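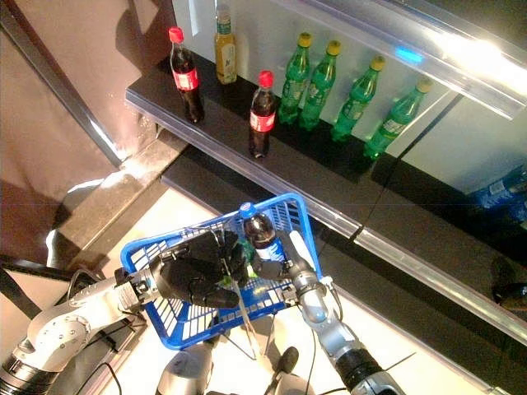
Started at eight. October is nearly gone and we are still on the shop shelf task, picking drinks off the shelf into the basket and carrying the basket to the end of the aisle. It went badly today, so I am writing it down while I still have the order of things straight.

The morning was fine. We ran 13 rounds before the tea break and the arms did what they were told. Cola from the left end, then a green one, then carry. The left hand was a bit slow to close but it has been like that since the new finger pads went on.

The fault came on round 122 of the Prultier set. Both hands had the basket and the base was about to back away from the shelf. The right hand let go. There was no warning on the screen and no error tone. The fingers just opened. The left hand kept hold, so the basket swung down on that side and everything in it went on the floor. One of the bottles rolled under the shelf. The left arm then tried to level the basket by itself, which it is not strong enough to do at that reach, and the wrist started to shake.

I hit the stop. It took longer than I would like to get to the button, as it was on the far side of the bench where I had left it after break. That is my fault and I have put it in the report. The button is now on a cord round my neck and will stay there.

The arms dropped a little when the power went, as they do. The elbow came down near the front of the shelf and missed the clear price strip by a finger's width. No harm to the shelf and none to me. I was standing behind the line. Had I been reaching in to straighten the bottles, which I had done twice that morning without stopping the arms first, it would have been a different report. I won't do that again either.

Spent the rest of the morning in the logs. The right hand lost its signal for 40 milliseconds. The Ulemach controller treats any gap as a fresh start, and on a fresh start the hand opens. So a very short dropout becomes a dropped basket. The left hand has the newer firmware and holds its last position. I had assumed both were the same. They were bought in different years and I never checked.

After lunch I went over the cable on the right arm by hand. Bent it at each joint with the power on and the motors off, and watched the signal. It cut out when I pressed the bundle by the elbow, and then it wouldn't do it again for a good while. Then twice in a row. I think a wire is broken inside the sleeve and touching most of the time. Rang Antal for a new one. They have it in stock but not at our branch, so it has to come over from Proston.

Wrote to Ulemach as well and asked for the newer firmware. They answered quite fast and said it needs the hand sent back. I said no for now. In the meantime I have set the base so that it stops dead if either hand drops out, and the other arm freezes instead of trying to make up for it. Tested it by pulling the plug on the right hand with an empty basket, over a mat. It froze each time.

No more two-handed carrying until the cable is here. The target was 236 rounds by the end of the month and we won't make it. I have told the office and they were all right about it.

Mopped up, as one of the green bottles had split at the cap. Got the other one out from under the shelf with a broom handle. Floor is still sticky by the door - do it again tomorrow with hot water. Left at half past six.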